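**Subject:** Re: [surfaces] Pale marks on matt grey worktop, residue or wear?
**List:** surfaces (Pisotska kitchen upkeep list)
**Date:** 4/9/21

Replying on list, as the same question came up in thread 511 and was never properly closed. My own top is the matt grey Sketus and it has the same complaint: pale blotches and smudges over most of the working area, fine scratches towards one end, and a scattering of small dark specks plus one red one.

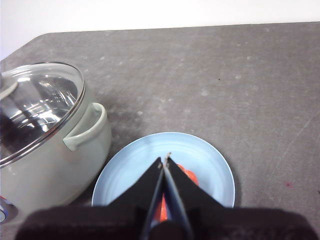
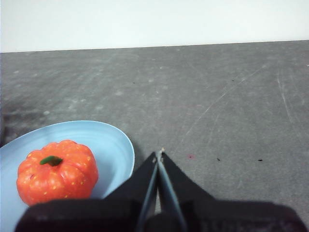 I have taken your points in order and cut the parts that need no answer.

> The top was fitted in December and looked even for the first few
> weeks. It now has lighter patches across the middle. They go when I
> wipe with a wet cloth and come back when the surface dries. Is this
> the finish failing?

Probably not. A patch that disappears when wet and returns when dry can be either residue or light abrasion, so the wet wipe does not separate the two. Water fills the texture in both cases and the surface looks darker and even until it evaporates.

The test I use:

1. Mark out two neighbouring areas, each the size of a saucer, inside one patch. Masking tape will do, removed the same day.
2. Clean one with warm water and a small amount of plain washing-up liquid. Rinse twice with fresh water and dry with a clean cotton cloth.
3. Leave the other alone.
4. Wait until the whole top is at room temperature and fully dry, then compare from a low angle with a single lamp to one side.

If the cleaned area is darker than the one left alone, you had residue. If both are the same, either the residue is mineral or the finish has been rubbed. Repeat with white vinegar diluted one part to four of water, left for one minute and no longer, then rinse and dry as before. Check the Sketus care sheet for your batch first. Mine allows dilute vinegar; I have been told the older sheet does not, and I have no copy to check against.

On my top most of the blotching was residue. The source was my own habit of wiping down with the sponge from the washing-up bowl, which puts a thin film of detergent and grease over the whole run. The film then dries unevenly. I changed to a separate cloth, rinsed under the tap, and the patches are fainter but not gone.

> There is also a darker area at one end where we keep a large pan. Heat?

Possibly. Before assuming so, look at whether the dark area matches the base of the pan or is wider than it. A heat mark normally has an outline, a ring or part of one. A dark area with a soft boundary, larger than the base and fading outwards, is more often the original colour where the surface gets wiped less. The rest of the top has gone pale and the part behind and beside the cookware has not. Also rule out plain shadow. A tall pot under a ceiling light gives a convincing dark patch that goes away when the pot does. Move the pan to the other end, leave it there overnight, and look again in daylight.

I keep a pot with a glass lid at the left-hand end and had the same suspicion. I moved it for a week. Part of the dark area turned out to be shadow and the remainder cleaned up to match its surroundings after two passes of step 2. I do still use a trivet under anything that has come off the hob, and I would advise the same whatever your test shows.

> The scratches worry me more. There are several short ones running
> front to back and one long one at an angle. We do use a chopping
> board. What else makes them?

The undersides of crockery. The glazed part of a plate is smooth, but the foot ring is often left unglazed and is considerably harder than most worktop finishes. Dragging a loaded plate a short distance is enough. Front-to-back scratches fit this well, as that is the direction in which people push a plate away or pull it towards them. A long single scratch at an angle is more likely to be one piece of grit caught beneath something and dragged once.

To check, turn each plate over and run a fingernail round the ring. If it catches, deal with the plate before the worktop. I used an Azimi 4,000 grit pad, wet, with light circular strokes, and then washed the plate thoroughly. Our light blue ones took a couple of minutes each. Do not go near the glaze with it.

Small squash and pumpkins deserve a mention at this time of year. They come into the house with soil in the ribs and round the stalk, and the soil drops when they are turned over. I now put them on a plate as they come in. The plate is lifted, carried to the sink and rinsed. It costs nothing, and it keeps grit off the area where the board goes.

> Can the scratches be polished out?

I would not. Polishing a matt finish produces a shiny area, and the shiny area will be more visible than the scratch. The choices, from least to most intrusive, are:

- Leave them. Fine pale scratches on a mottled grey lose contrast as the surrounding surface ages.
- Fill visually with the maker's own care oil or dressing, if your sheet lists one. The effect is temporary. Mine needed doing again after nine washes.
- Have the whole run re-matted by a fitter. Pludetti quoted me 141 for a run of 118 cm, call-out included, and pointed out that the joint at the wall would have to be masked and possibly resealed. I declined.

Spot treatment with a kitchen scourer is sometimes suggested on this list. It does remove the contrast of a single scratch. It also replaces it with several hundred smaller ones over a wider area, and on my offcut the result was a permanent pale oval.

> Last thing, small specks, black mostly. They don't wipe off.

Try the following before treating them as damage. Wet a folded piece of kitchen paper, lay it over the speck for ten minutes, then push sideways with the edge of a plastic scraper held nearly flat. Dried food will move. If it does not move, feel for it with a fingertip:

- Raised: still something stuck on. Repeat the soak.
- Level: either a stain or part of the pattern. Look for others of the same size and colour elsewhere on the run, especially in places that never see food.
- Below the surface: a chip or pit. Leave it alone unless it holds dirt.

Two of my black specks moved on the second soak and the others are level. I take the level ones to be in the material, although I have not found a matching one on the offcut, which is small. The red one I have not resolved. It is level, does not respond to soap or vinegar, and has not changed size since I first noticed it. If anyone has had a small red spot on this finish and identified it, I would like to know what it was.

On routine, I have settled on this for a surface in daily use:

- After each meal: dry crumbs off first with a soft brush or dry cloth, then wipe with a cloth wetted from the tap. Crumbs and grit first matters. Wiping them wet just moves them about under pressure.
- Evening: dry cotton cloth over the whole run, including the strip along the wall.
- Weekly: lift everything, wash with a little washing-up liquid, rinse twice, dry.
- Anything standing permanently on the top gets its base wiped at the same time. Pots pick up a ring of grease and dust underneath, and it transfers.

I have left out anything about sealing. Your message does not say whether your top was supplied sealed, and the answer depends on it. If you can find the delivery note, the finish code is on the second line after the length. Post the code and somebody here will have the same one.

If you run the two-area test, please send the result with the cleaner used and the water hardness for your postcode. Thread 511 has plenty of opinions and only three results, two of them mine.

--
surfaces mailing list
To change to digest delivery, send a message with the single word DIGEST in the subject line.
Please trim quoted text when replying.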